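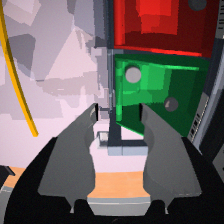
4.2 The open day at Dorkley

We took the Lirkari set-up along to the open day at Dorkley on 2018-05-05, mostly because I wanted to see what ordinary visitors would make of it. We ran the demo in simulation on a big screen, and people could wander up and ask us whatever they liked. More than 100 did, which was lovely (if a bit hard on the voice!).

The rod task in Figure 2 got the most questions by far. Children wanted to know how the arm "knows" where the middle of the rod is – a fair point, and one we come back to in Section 9.

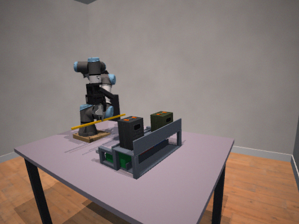 Figure 2. The simulated arm holding the yellow rod level, with the grey fixture and its two upright boxes to the right.

I'd asked visitors to guess where the arm would go next, and 11 of them wrote their guesses down for us. We'd planned a proper form, but the Haslam group had used one in September and found it put people off, so we stuck with scraps of paper. Most of the notes talked about the boxes – hardly any mentioned the fixture underneath.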